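Drutix Hand-Held Gripper

Two-finger data collection tool with wrist-view camera

The Drutix records demonstrations for policy training without a robot on site. Finger pads are replaceable.

Method

Madalena Rebelo's group at Plivau trained one pick-and-place policy on 425 demonstrations and tested how far the start view could vary – basket close, toy at the side, toy ahead.

Sample views, woven basket and pink toy
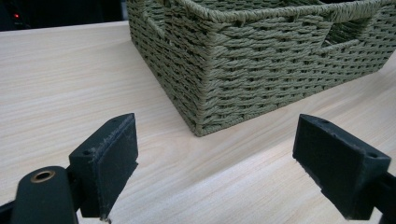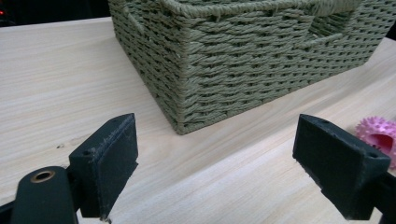
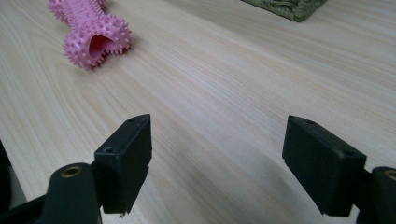 Green basket with handle openings: 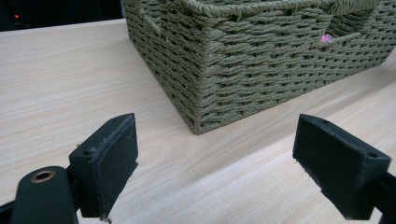

In the box

Gripper, 15 spare pads, carry case.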